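Galeria — Tarefa dos livros, posto 4

Projeto Grirkik / recolha de demonstrações
Publicado em março

A Grosico recolhe demonstrações de manipulação para treinar políticas de aprendizagem por imitação. O trabalho desta página pertence ao projeto Grirkik, que trata de objetos domésticos e de escritório, e corresponde à tarefa dos livros: pegar, inclinar, abrir, fechar e arrumar num suporte.

O objetivo para esta tarefa são 1000 episódios válidos. À data desta página temos 623. Cada episódio dura no máximo 40 segundos e é gravado por uma pessoa com uma pinça em cada mão. Há gravação a partir das pinças e a partir da cabeça.

Escolhemos livros por serem mais difíceis do que parecem. Uma capa mole dobra quando é apertada perto do canto. Uma capa brilhante reflete a luz do teto e muda de aspeto a cada grau de inclinação. As folhas escorregam umas sobre as outras e o livro abre a meio do percurso, o que obriga quem opera a corrigir a pega. São essas correções que queremos ter nos dados, e por isso um episódio com uma segunda tentativa conta como válido, desde que o livro chegue ao destino.

O conjunto tem 37 livros, comprados em segunda mão na livraria Sequeira. Há edições em várias línguas, com formatos e espessuras diferentes. Não repetimos o mesmo livro em dois episódios seguidos.

Imagens
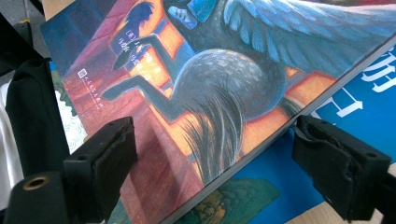
Livro ilustrado preso pela borda inferior entre os dois dedos da pinça, com outros livros por baixo. O hipogrifo da capa tem muita textura e pouca simetria, o que ajuda a estimar a orientação.

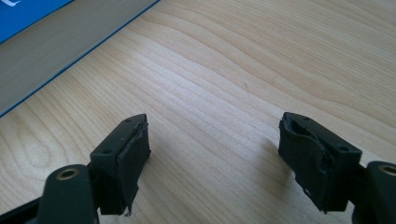

Pinça aberta sobre a mesa, com um livro deitado perto. As almofadas de borracha mostram desgaste, mais acentuado no dedo direito.

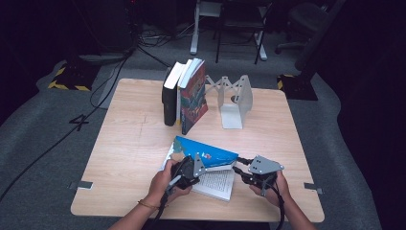 Mesa vista de cima, com um livro de capa azul aberto à frente e as duas pinças sobre ele. Atrás, três livros de pé e o suporte extensível de metal.

Como se grava um episódio

O operador começa com as duas pinças abertas e fora da zona dos livros. Um sinal sonoro marca o início. A partir daí executa a instrução que lhe foi lida — por exemplo, "fecha o livro azul e encosta-o aos outros" — e termina com as pinças outra vez abertas e afastadas.

As instruções estão divididas em grupos:

Pega simples: levantar um livro de uma pilha e pousá-lo ao lado.
Abrir e fechar: levantar a capa com uma pinça enquanto a outra segura o livro.
Arrumação: pôr o livro de pé, encostado aos que já lá estão.
Ajuste do suporte: esticar ou encolher o suporte até os livros ficarem seguros.

O grupo de abrir e fechar é o que tem mais episódios rejeitados. Os dedos são largos para separar folhas finas e, muitas vezes, sobem várias páginas com a capa. Quando isso acontece e o operador consegue resolver, guardamos. Quando o livro cai da mesa, a gravação é descartada e repetida com outro exemplar.

O que anotamos

Cada episódio leva o código do livro, o grupo da instrução, o resultado e uma nota livre. Na nota entram coisas como "capa dobrou no canto" ou "pega refeita duas vezes". A anotação é feita logo a seguir à gravação, no próprio posto. Tentámos deixá-la para o fim do turno e as notas ficavam todas iguais.

A revisão é feita depois, na sala de Plelmont, por uma pessoa que não participou na gravação. Verifica se as vistas estão sincronizadas, se o início e o fim estão bem cortados e se a instrução corresponde ao que foi feito. As falhas de sincronização são raras desde que passámos a reiniciar o registo em cada mudança de operador.

Almofadas e manutenção

A borracha dos dedos é a peça que mais se gasta. As arestas das capas duras vão-na cortando, sobretudo quando se aperta o livro na diagonal. Registamos cada troca de almofadas, porque uma borracha gasta altera a pega e convém poder separar esses episódios no treino.

Não trocamos ao primeiro sinal de desgaste. Um conjunto de dados feito só com borracha nova daria uma política habituada a um atrito que nunca dura muito — o critério atual é trocar quando o operador começa a mudar a forma de pegar para compensar.

Próximas sessões

Faltam sobretudo episódios de ajuste do suporte e de livros finos. Vamos também variar a posição inicial do suporte, que até aqui tem mudado pouco, e gravar uma parte das sessões ao fim da tarde, com menos luz natural.

Quando o grupo de arrumação estiver completo, o posto passa para a tarefa seguinte do Grirkik, com pastas e dossiês. Essa galeria terá página própria.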